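Keeping Board Games Alive: My Kitchen Table Tips

I get asked a lot how our games have lasted as long as they have, mostly by people who have just watched my nephew bend a card in half. We play three or four nights a week at my house, always at the kitchen table, always with food, and a few of the boxes are older than I am. So I finally sat down one night in October and wrote out what I do.

Start with the box corners, because they go first. I don't use clear tape on the outside anymore. It yellows, it peels, and when it peels it takes the picture with it (I have a copy of Ashworth with half a lighthouse missing, and I still get mad about it). What I do now is glue the split from the inside. Squeeze a thin line of white craft glue into the tear, push the two sides together, and hold them with a couple of clothespins until morning. If the corner is really gone, cut a strip of brown paper bag an inch wide, fold it lengthwise, and glue it down the inside of the corner like a hinge. It's strong and you'd never see it unless you went looking.

Store boxes flat if you have a lot of loose pieces and upright if you don't. I know people fight over this one! Flat boxes get crushed if you stack too many, so I stop at 6 high and put the heaviest on the bottom. Upright boxes look nicer, but the lids slide, so I use the wide flat rubber bands that come on broccoli. Don't use skinny ones – they cut right into the cardboard over a summer.

Bags. Buy the little zip ones from the craft aisle and poke a hole in each with a pin so the air can get out. I bag by player color and never by type of piece, and setup takes half as long. For Grullerau, which has 393 bits of wood and cardboard in it, I gave up on bags and went to a fishing tackle box from the thrift store. Line the compartments with felt if the rattle bothers you. It bothers me.

Now for sticky cards, and every family has them. Wipe each one with a barely damp cloth, then right away with a dry one, and lay them out on a dish towel. Don't stack them again until they feel room temperature and smooth. If a deck is only a little grubby, I drop it in a paper bag with a teaspoon of cornstarch, shake it gently, and then brush off every card with a clean makeup brush. Test one card first, please. My friend Shuzhen Shi swears by a white eraser for the edges, and she's right, it takes the gray off beautifully.

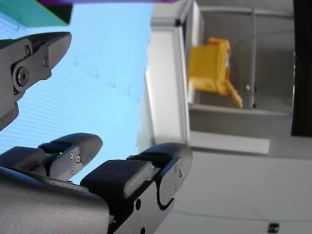 Small screws, dark gray side plates and two tiny green lights.

Warped boards are easier than they look. Find out which way the board is bowing and lay it so the hump is facing up, on a flat table, with a clean sheet of paper over it. Then pile on books. I use cookbooks, since I'm in the kitchen anyway. Leave it for a couple of days and check, and if it has only come halfway, leave it longer. Please don't iron it. I ironed one once, and the top layer bubbled up like a pancake.

Wooden pieces that have gone dull like a tiny bit of mineral oil, the kind you'd put on a cutting board. Put a few drops on a rag, rub, wait an hour, and buff with a dry sock. Only do this with bare wood, though, because painted pieces just get greasy. For painted ones with chips, a matching nail polish works better than craft paint, and the drugstore has more shades of red than you will ever need.

Lost a piece? Before you order anything, look in the vacuum bag, then the couch, then the box of whatever game you played right before. I found a missing Gunska tower in a box of dominoes after two years. If it's really gone, buttons make very good stand-ins, and so do dried beans, as long as you don't have a puppy.

I also copy the rules the day a new game comes home and keep the copies in a binder by the phone. The originals stay in the box. Write your house rules on the copy in pencil! Rangi McPhee and I once spent a whole evening arguing over whether you can pass twice in Hivetus, and it was written on the back page the entire time, in my own handwriting.

Snacks, last of all. Pretzels are fine, and so are grapes if they're dry. Cheese puffs are banned at my table, and popcorn is allowed only without butter. I put drinks on a separate stool beside each chair, never on the table, and I haven't had a spill on a board since I started. Muffin tins make great snack trays, and when you're done eating you can wash one out and use it to sort your tokens for the next round.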